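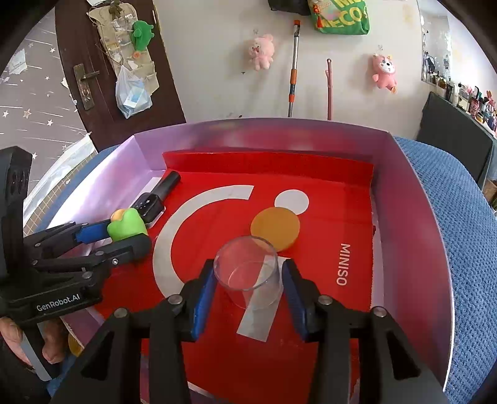

Photo: Dalva Araújo

Section 6. When a jaw won't let go (or won't close all the way)

This one gets its own section because it cost me a whole afternoon. I was running pick-and-place with the two hand grippers, glass cup in the box, and the right jaw closed partway and just stuck there. I squeezed harder. Please don't do that! The pads hide how much force is going into the glass, and by the time I heard a tick there was a chip in the rim. So now I do it this way, and so does Rocío, who had the same trouble on her pair.

1. Stop squeezing and let the handle come back on its own. If it doesn't come back, hold the gripper still and go to step 3.

2. Jaws open? Good. Back the tool straight up out of the box without touching the glass, then skip to step 4.

3. Jaws stuck on something? Have a second person support the object from below (gloves on if it's glass) and ease the two fingers apart by hand, pushing on the black arms and never on the blue pads. The pads peel, and then you've got two problems.

4. Set the gripper down on a towel and look at the round screws on the linkage arms. One of mine had backed out just enough to catch the arm next to it. Snug it up with the small driver from the Prillaron kit. Snug means snug – if you crank it, the linkage binds and you're right back at step 1 (ask me how I know).

5. Wipe both pads with a damp cloth and let them dry.

6. Open and close the jaws 14 times with nothing between them. You're feeling for a catch or a gritty spot. If there is one, loosen the screw a hair and start the count over.

7. Try a soft toy first, then the marker, then the glass.

Note: Anything loose in the bottom of the box can get dragged along when the fingers come in low. Move small pieces away from the cup before you reach for it.

CAUTION: Don't use a chipped glass, even if the chip is tiny. Wrap it and throw it out. Keep your free hand outside the box whenever the jaws are moving.

CAUTION: No oil on the linkage. I tried it, it crept down onto the pads and everything slid.

If it still sticks after two rounds of this, tag the tool, write the fault in the Zellurby log and use the spare. The log entry for mine is 02/04/2022 if you want to compare symptoms.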